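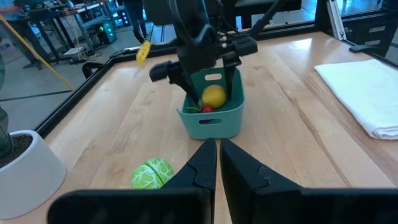
Drusby Play Kitchen and Table Corner
Room check, January, morning round
Checked by: Hertta Mäkelä
Second reader: Deming Xiao

Thanks to everyone who set up early, this was a really fun room to walk through! Marks are OK, FIX or WATCH, with comments under each line. Please write your initials next to a FIX once you've done it.

TABLE

Top surface free of splinters and raised grain: OK
I ran a dry cloth over the whole light wood top and it didn't snag once. Lovely table, and it takes a wipe-down so well.

Black metal frame, side and rear rails secure: OK
Pushed and pulled on both. No wobble. Please keep little fingers in mind when you slide the table back to the wall, there's a pinch point at the rear left corner.

Legs level: WATCH
One foot pad is getting thin. Fine for now, and Svatopluk has spares in the Bratex drawer (second one down, behind the tape).

TOY FOOD AND BASKET

Teal basket, rim and handle cutouts smooth: OK
Felt all the way around the oval cutouts. No cracks, no sharp seams. I love this little bin, it's just the right size for sorting games and the rounded corners are kind to everybody.

Lemon: OK
Clean, good bright yellow, no tooth marks this month!

Small red one with the green stem: WATCH
Gave the leafy bit a firm tug and it held. It's the smallest piece in the set, so it goes through the small-parts tester every month and stays out of the under-threes tray until I say otherwise.

Green cabbage: OK
It had ended up on the table outside the basket, which is fine during play. At pack-up it goes back in with the others. The leaf veins hold on to crumbs, so use the soft brush and not the sponge.

Toy food washed on schedule: FIX
The sheet has a gap of 18 days. I'm sure it got washed and the sheet got missed, but if it isn't written down I have to count it as not done. Yutong, could you take this one?

PLANT

White pot stable and upright: OK
Nice solid pot, tapers a bit, doesn't rock.

Position: FIX
It's too close to the left edge of the table for my liking. Bring it in at least 4 inches, or move it to the high shelf when the toddler group is in.

Soil: WATCH
Dark potting soil is very tempting if you're two. A layer of big pebbles on top would help, as long as they pass the tester too.

Plant on the safe list: FIX
I couldn't find a name tag. Chenxi, do you remember which one it is? A bit of masking tape on the pot would be perfect.

TOWEL

Folded white towel at the table, right side: OK
Folded in neat layers, thank you!

Clear of the edge: WATCH
It was sitting right out to the side. Slide it in a little so it can't be grabbed and pulled down.

FLOOR AND EXIT

Path to the door clear: OK
Mat edges flat: OK
Step stool rubber feet in place: FIX
Missing 2. Order under Feng, item 338, and put the stool in the closet until they come.

NEXT ROUND

I'll look at the FIX lines first and then do the shelves, which I ran out of time for. Leave the wash sheet on the hook by the sink, please.

H.M.

Added by D.X.: read through, agree with all of it. Plant is already on the high shelf.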